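Las cocinas compartidas de la residencia Clitoneo: cómo se guarda, se pierde y se tira la comida

Trabajo de Esi Lamptey y Rimantas Lūse
Entregado el 27 de enero de 2020

Cuando empezamos este trabajo pensábamos hablar solo de basura, pero las conversaciones con los residentes nos fueron llevando hacia los armarios, las neveras y esas pequeñas costumbres que cada uno trae de su casa. Entrevistamos a 26 estudiantes de la residencia, en Perville, y les agradecemos de verdad la paciencia (y los muchos cafés).

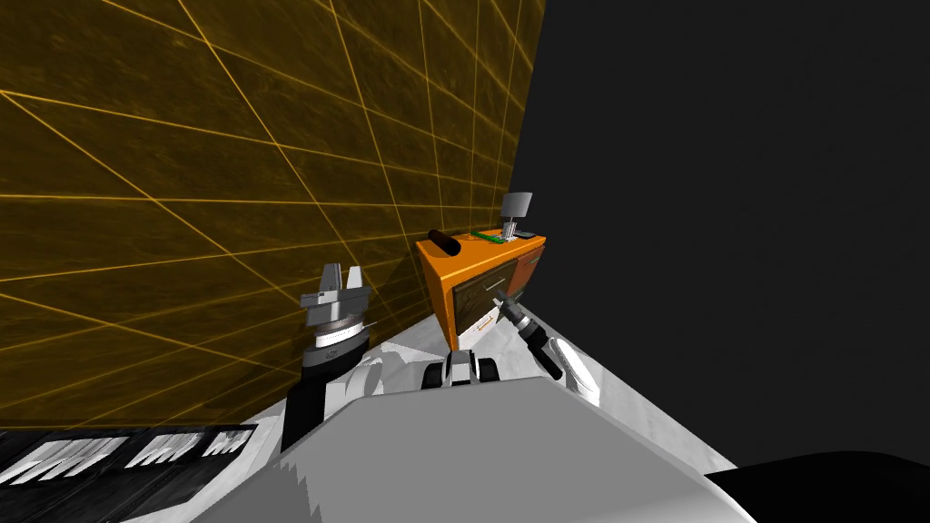
Cada planta tiene una cocina para 9 personas, y casi todos guardan lo suyo por separado. Así se compran cuatro paquetes de arroz donde bastaría uno, y el pan se endurece en cuatro bolsas distintas. Durante una semana pesamos lo que se tiraba en una sola cocina y salieron 280 gramos por persona, sobre todo pan y verdura cocida.
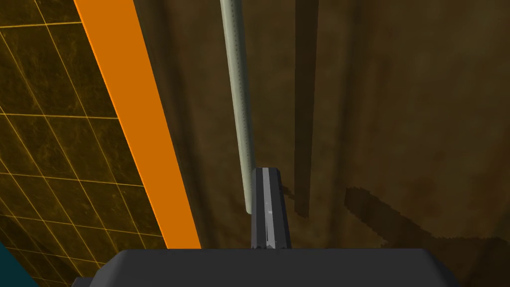
Lo que más nos gustó fue escuchar las propuestas – algunas muy sencillas, como un estante común para el aceite y la sal, otras más ambiciosas, como cenar juntos una vez por semana. En la residencia Brallent ya lo hacen, y nos contaron que al principio daba un poco de vergüenza. Nos gustaría volver en abril y repetir el pesaje con el estante común ya en marcha.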